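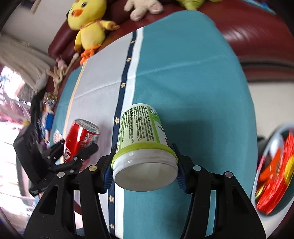 griet_vl
Anyone else rinsing tubs and cans before they go in the recycling? Bindthorpe council says "clean and empty", whatever that means.

Nisix
Waste of hot water. I've never seen proof it makes a difference.

jolien.g
It does if you share a bin store. Wasps in May, every year.

Nisix
Wasps come for the cans. A plastic tub with a wide neck gets a shake from me and that's it.

geertgroen
And the labels? My neighbour soaks his off - I don't believe anyone at the depot cares.

griet_vl
Leaving mine on then. Still rinsing the cans, though.

Nisix
Cold water, I hope.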